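Minutes of the general meeting of the Rumholm House tenants' association

Held on 4 September 2025 in the ground floor meeting room, Sukeswood

1. Opening and agenda
The chair opened the meeting at seven in the evening. The agenda was accepted with one change: the point on water costs was moved to the end, as several members wished to speak on it at length.

2. Minutes of the July meeting
The minutes were approved. One correction was asked for: the bicycle room is to be locked at ten, the earlier text said eleven.

3. Stair cleaning
The firm Niazi has cleaned the stairs every week since the spring. Members are mostly satisfied, but the two upper landings are sometimes left out. The secretary will write to the firm and ask that the landings are named in the contract. One member asked if the windows on the stairs could also be included. The price for this is not known, and the question was put off.

4. Garden and waste
The hedge on the north side will be cut before the winter. The association has received a bill of 800 pounds for the removal of the old ash tree, and the meeting agreed to pay it from the garden fund. Members are asked again not to put cardboard beside the bins when they are full. It becomes wet and the collectors do not take it.

5. Water costs
The landlord's office has sent the yearly statement. The common water bill is higher than last year, and it is shared equally between all 69 flats. The office suggests that individual meters from Flustent are put in. Tenants would then pay for their own use only.
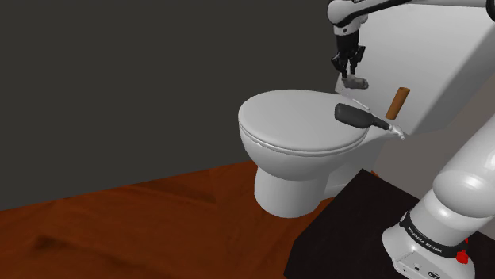
A tenant from the second floor replied that meters would be unfair to families with small children, and that dripping taps and running cisterns should be repaired first. She has reported a fault in her own flat twice and still has no date for the repair.

Others supported this. It was also said that a single person now pays the same as a household of five - this is not fair either. The discussion was long but friendly.

It was decided:
- that the office is asked for a list of all open repairs to taps and cisterns
- that no answer on meters is given until this list has been received
- that the office is asked who would pay for the fitting of the meters

Votes: the proposal was carried, with 2 against.

6. Any other business
The key to the drying room is missing again. Whoever has it is asked to leave it in the association's letter box.

The meeting closed at ten minutes to nine.

Minutes taken by the secretary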